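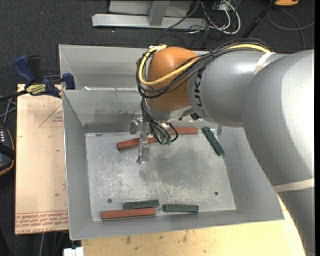

KUKA over the bin, red and green bars

Re: gripper budget, 2,000 to spend

tolemau_ros: I'd put the whole 2,000 into a better gripper. Thoughts?

voicu13: Nope! Keep 300 back for cable dressing. Look at that loop over the orange wrist, I'd want spares before April.

tolemau_ros: Cables can wait, I want fingers that suit these blocks. Same bin, with a red one in the grip:
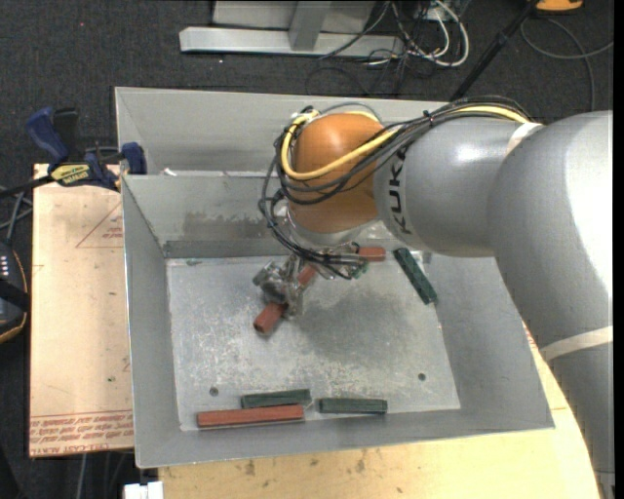 Reply from clesomari, 18 posts

I'm with voicu on this one. Get quotes for both, then argue.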